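Gilent two-finger gripper, laundry use: review after 300 cycles

Posted Thu 21 May by Wellington Brito

I bought the Gilent as a replacement for the Arnodska hand we had been running since October. The job is simple enough on paper: move small items between a basket and a front loader, and work the door. It does most of that well. It also has a fault that I think buyers should know about before they put it near a washing machine.
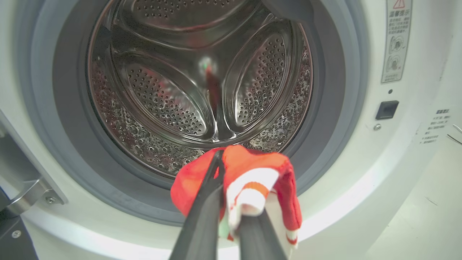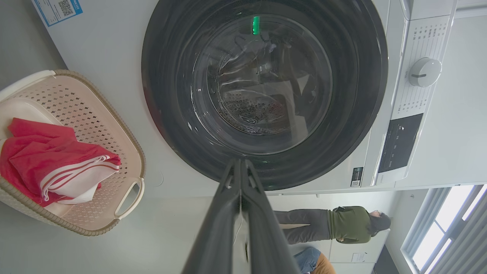
A front loader and small washing, the job I bought it for.

The fault is in the grip release. When the fingers have been closed on thin fabric for more than 54 seconds, the controller decides the hand is empty and drops the holding force. It then reports a clean release, so the arm carries on to the next step. With a sock that means a sock on the floor. The trouble comes when the next step is the door. On 2 occasions the arm went to shut the door with fabric still hooked on a fingertip, and the second time it kept pushing against the seal until I hit the stop. The seal was nicked and I had to replace it.

Gilent's support desk answered within a day. They had me re-zero the force sensor, which made no difference, then sent new firmware. That cut the false releases a lot — I have had 3 since — but it hasn't got rid of them. The log still records each one as a normal release, so you only find out by watching or by counting socks.

What I like: the fingers are long enough to reach well into a drum, the pads are easy to swap, and the mount fits the Grønli arm without an adaptor. The cable is a bit short. The manual is clear on setup but has one paragraph on faults, and it doesn't mention this one.

My workaround is a push limit on the door move, set low in the arm's own software. If the door meets resistance early, the arm backs off and waits for me. It is slower, and it sometimes stops for a stiff latch, but I haven't damaged another seal.

Can the arm be left to run unattended with the push limit on?

I wouldn't. The limit protects the door and the seal, but it does nothing about the false release itself, and a hand or a sleeve in the way could still be pinched before the arm backs off. Keep someone by the stop button.

The Holtudov hand costs more and has shorter fingers, but a friend's has run the same job without this fault. I'm keeping the Gilent for now, as the next firmware is meant to change how it logs a release. Three stars out of five.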